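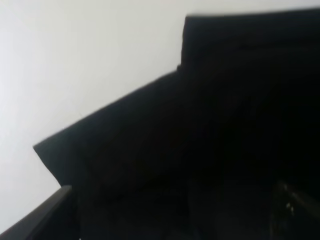

Grirkelus Household Club – Laundry and Folding board

driter_182
I try to fold my black things the Mackay way, in thirds, but dark fabric hides its own edges. Against a pale wall I see the outline and no more. How do you find the seam?

fastivero
Turn it inside out first. The seam you can feel with two fingers.

mackay2835
I don't agree. Inside out makes lint on the good side, at least with my cotton. Better is a lamp from the side – then the folds show a little.

driter_182
The lamp I tried in April, it helped only for the thick ones.

fastivero
Lint comes from your dryer, not from turning. I have washed mine this way 100 times.

mackay2835
I have no dryer.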